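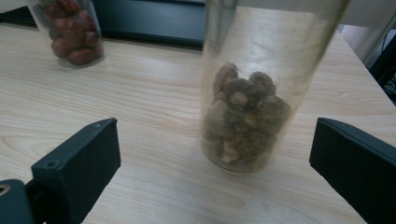

Two of the clear canisters on the wood table, the brown pieces in front and the dark red fruit behind.

From: Araba Quansah
To: Wolby Pantry list
Subject: Re: [wolby-pantry] Dry goods shelf, labels and canisters
April 2026

Nuwan Amarasinghe wrote:
> I went through the dry goods shelf after the Petchrat delivery. The
> tall canisters are fine but none of them say what is inside. Could
> we agree on labels before the next order? Also, does anyone object
> to keeping the soup ingredients out on the table where people
> can reach them? Adom wants them back in the cupboard.
>
> Nuwan

No objection from me to the table, as long as they stay at the end away from the window. The red ones lose their color if they get sun all afternoon.

On labels, I would put the name and the month we opened the bag, and nothing else. We tried the long labels in October and people stopped filling them in. Masking tape on the lid is no good either – lids get swapped when two canisters are washed together. Put the tape low on the side.

The walls are getting smudged. I wipe the outside with a damp cloth and then a dry one. When a canister is empty, wash it in plain warm water and leave it upside down overnight before refilling. Please do not top up old stock with new. Finish what is there, or tip it into a bowl and put it back on top of the new bag.

Kyung-tae asked whether we need more canisters. I don't think so yet. The brown pieces only come up to the middle of theirs, so there is room for the rest of the open bag once the older ones are used. If we do buy more, Jirnel has the same height, and the Itar ones are too wide for the shelf.

For the next order I have 325 left in the dry goods budget. Ebenezer, can you send me the Petchrat price list? The one I have is last year's.

Araba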